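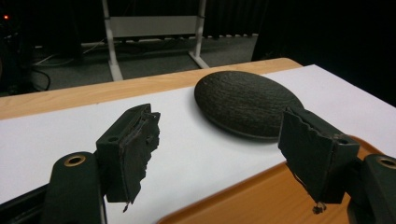 Low oval piece with a pitted surface, on white paper at a wooden-topped table.

Bench Assistant, Surface Reference Collection (fixed term)

Employer: Rasideck
Place of work: Després Building, Hulinov
Section: Objects and Surfaces
Reports to: Nathalie Lemieux, Collection Manager
Hours: part time, mornings
Start: June
Closing date: Mar 1, 2021

Background

Rasideck keeps a reference collection of small objects chosen for the feel and look of their outer surface. The collection holds 600 pieces. Most will fit in one hand. They include domed, flat and irregular shapes in smooth, ribbed, pitted, woven and coated finishes. Designers and product testers borrow them when they need to agree on what is meant by words such as "coarse", "matt" or "grained".

The catalogue is being moved from card records to Kirnix, our in-house database. Many of the cards were written over a long period by different people and do not use the same terms. Each piece has to be taken out, set on a clean sheet, looked at, measured, described again and put back. We are looking for one person to carry out this work at the bench.

Main duties

Bring trays of objects from the store to the bench and return them in the same order.

Lay out a fresh sheet of white paper before each tray. The sheet is changed when it is creased or marked.

Set each piece on the paper, widest face down unless the card says otherwise, and check it against the card number.

Measure length, width and height with callipers. Weigh the piece. Enter the readings in Kirnix.

Describe the shape, colour and surface using the agreed word list. Domed pieces need separate entries for the top and for the lower rim where the two differ in finish. Dark pieces are described under the side lamp as well as the overhead light; fine pitting is easily missed in charcoal and black finishes.

Note any chips, loose fibres, stains or earlier repairs. Repairs are not part of this post.

Flag cards where the old description and the object do not agree. Do not correct the card itself -- it is kept as a record.

Clear the table, wipe down the top and put away the tools at the end of each session.

Output

The expected rate, once training is complete, is 60 pieces per month. This allows for checking, re-measuring and the slower trays. Pieces with complex surfaces take longer and the rate is adjusted when a tray holds a large share of them.

The bench

The post is based at a bench in a shared workroom on the ground floor, next to the store. Seating is adjustable. Trays are carried by hand over a short distance, with one shallow step between the store and the workroom. A full tray can be split over two trips. The room is kept cool for the sake of the coated pieces, and applicants may wish to bear this in mind.

Food and drink are kept out of the room. Pens are not used at the bench; pencils are supplied.

What we need

Essential:
Steady, careful handling of small objects.
Experience of measuring by hand, in any setting (workshop, laboratory, museum, tailoring, kitchen fitting).
Clear written English. Descriptions are short and must follow the word list.
Normal or corrected eyesight, and the ability to tell apart closely matched dark shades.
Basic computer skills, including data entry in forms.

Useful but not required:
Earlier work with a collection, archive or stockroom.
Knowledge of textiles, moulded goods or surface coatings.
Some French. A number of the older cards are in French.

Training

Training lasts three weeks and is paid at the full rate. The first week is spent on handling, measuring and the word list. After that the assistant works through a practice tray that has already been described by two members of the section, and the sets of entries are compared. Differences are discussed and, where needed, the word list is amended.

Terms

The post is for one year, with a review at the midpoint. Pay is set by the Rasideck support scale and is confirmed in the invitation to interview. Holiday is given in proportion to hours worked. Travel to interview is refunded on production of tickets or a fuel receipt.

How to apply

Send a letter of no more than two pages, a CV and the names of two referees to Nathalie Lemieux, Objects and Surfaces, Rasideck, Després Building, Hulinov. In the letter, please include a description of one small object in your home. Give its measurements, shape, colour and surface, in plain words, in one paragraph. Do not enclose the object or a photograph of it.

Applications received after the closing date will not be read. Shortlisted applicants will be invited to a bench exercise, in which they measure and describe a few pieces on paper, followed by a short interview. Magnifiers are provided for the exercise -- applicants who prefer their own may bring it.

Questions about access to the building, the lighting at the bench or the hours of work should be sent in writing to the same address, marked "Bench Assistant".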